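Robot club is on Monday evenings again, and the Ruvel team still wants to enter theirs for the Avura cup with the iced drink task. I have doubts. Moving ice into a bowl is a lot of fuss for two points.

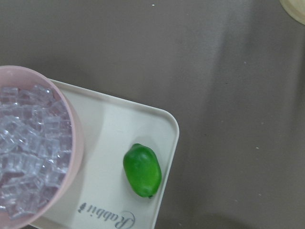
The rules ask for 2,102 logged moves before we may enter. Fine, but logged isn't learnt.
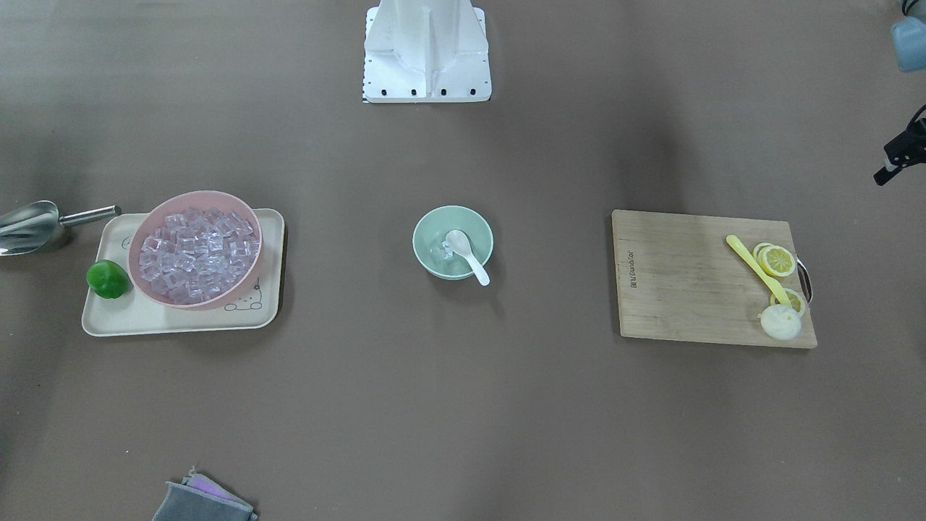
*One cube and a spoon in the green bowl.*

I'd still rather we spent the term on wiring.

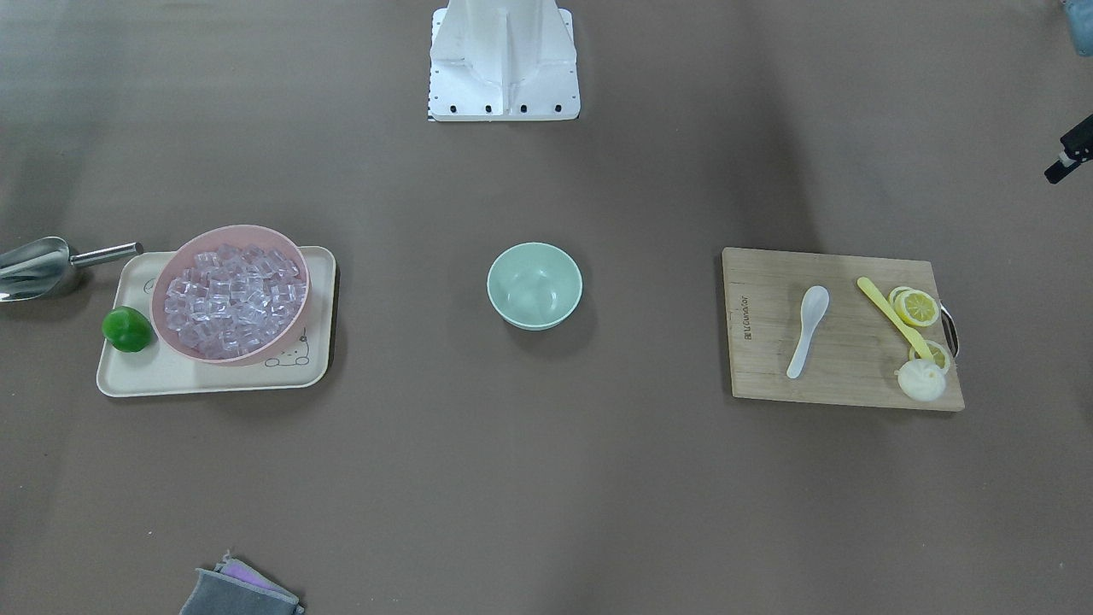
Çınar commented that wiring never got anyone to come back after half term.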